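Burken — a word list of secondhand furniture listings

Hi! I'm Fadime, and this is the README for Burken, a little text collection I've been putting together since January. It holds 939 classified ads for used tables, desks and counters, typed up from the free papers that used to pile up in my aunt's hallway. I wanted to know how people talk about wear when they're trying to sell something, and I couldn't find a list like that anywhere, so I made one.

What's in the folder

- `ads.csv` has one ad per row, with the wording as printed (typos and all, I love the typos)
- `terms.csv` is my list of 39 wear words, things like "scuffed," "well loved," "honest marks" and "needs a wipe"
- `notes.txt` is me arguing with myself, read it if you like

The ads come from two papers, the Plalard and the Lehner weekly. Plalard sellers write long and get sentimental about their dining tables. Lehner charged by the word, so you get gems like "desk, oak, ok." Please don't lump them together if you care about length! The `paper` column is there for exactly that.

How I tagged things

Every ad got read twice, once by me and once by Ashley Clegg, who was very patient with my color coding. We disagreed on 31 ads, mostly over whether "character" counts as damage. I say yes. Ashley says it depends on the price — and I've left both tags in so you can pick a side.

Phone numbers and street names are gone. I swapped them for PHONE and STREET by hand, and if you spot one I missed, please write to me and I'll fix it the same evening.

Scratches, specks and smudges

These three gave us the most trouble. Sellers will call nearly anything a scratch, and "speck" almost never shows up, even though it's a handy word for small dark dots. In `terms.csv` a scratch is a line, a speck is a dot and a smudge is anything soft at the edges. One surface can get all three.
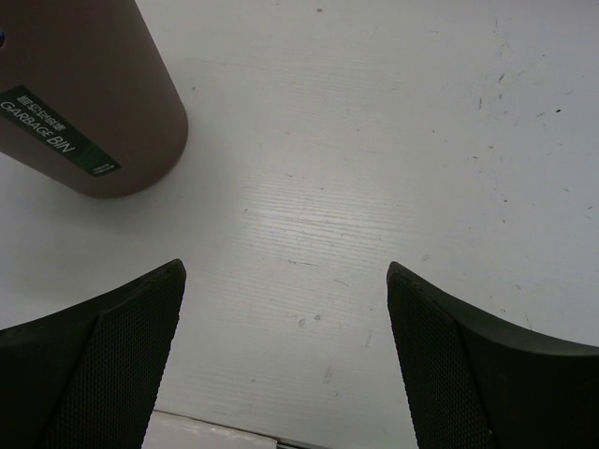 Pale tabletop with fine grain lines, short scratches, small dark specks and faint smudges.

Known problems

The accents in 25 of the Plalard ads came out garbled when I moved the file over from my old laptop. I've marked them `garbled` and I'm fixing them slowly, with tea. Prices are as printed too, so don't go comparing them across years.

Use it for whatever you want, just mention Burken somewhere. My next one is called Zomoseck and it's all lamps.

Contact: Fadime Polat, Burken word lists | © Fadime Polat | Back to top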